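4.2 Ground floors after the shops have gone

I should say at the start of this section that I came to Skuvcombe expecting to write about empty units, and I ended up writing mostly about rents. The two are tied together, of course, but the link runs in a direction I hadn't expected. When I walked Clelard Street for the first time in March I marked up my map in three colours (trading, vacant, don't know) and the "don't know" pile was by far the most interesting. Blinds down, post on the mat, and yet somebody was clearly paying the electricity bill!

Jadwiga Jakubowski, who let me sit in on her lettings meetings every Wednesday for most of the fieldwork, put me right on this quite early. Many of those units were let, just not to anyone who needed a shop window. One was a dental lab, another a store for a caterer, and two belonged to the Tiedemann building, whose owners had knocked through at the back and were using the street frontage for bicycles. On the council's register all of these still count as retail, so the vacancy figures look healthier than the pavement feels.

The lease terms matter more than I'd given them credit for. The older leases on the street run for 20 years with upward-only reviews, and a landlord who drops the rent for a newcomer risks dragging down the paper value of everything else in the block. So the unit sits there. Smaller owners don't have that problem, or don't worry about it, and it was on their plots that I found nearly all the new mixed use: flats above and behind, a shared workshop, a nursery, services for the people living upstairs (Figure 7).

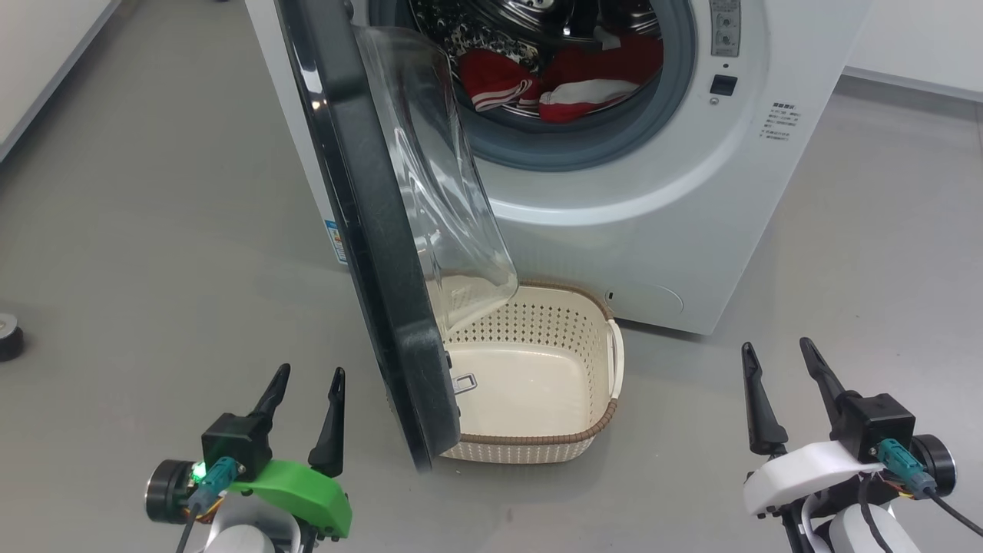
Figure 7. Front-loading washing machine with laundry in the drum.

The Drosteck block is the case I keep going back to, and I'll come to its finances in section 5. For now I only want to point out how little of its ground floor needed planning consent. The old department store floor was 2000 square metres, and the owners cut it up bit by bit, each piece small enough to go through as a minor change. I interviewed 30 residents and traders there and hardly any of them could tell me when the store had "become" something else. One trader thought it was still technically a shop, and on paper he was right.

I'm wary of making too much of one block in one middling town. Still, if the register can't see this kind of change, then any policy that hands out money by vacancy rate is going to miss it as well, and Clelard Street got nothing in the last round.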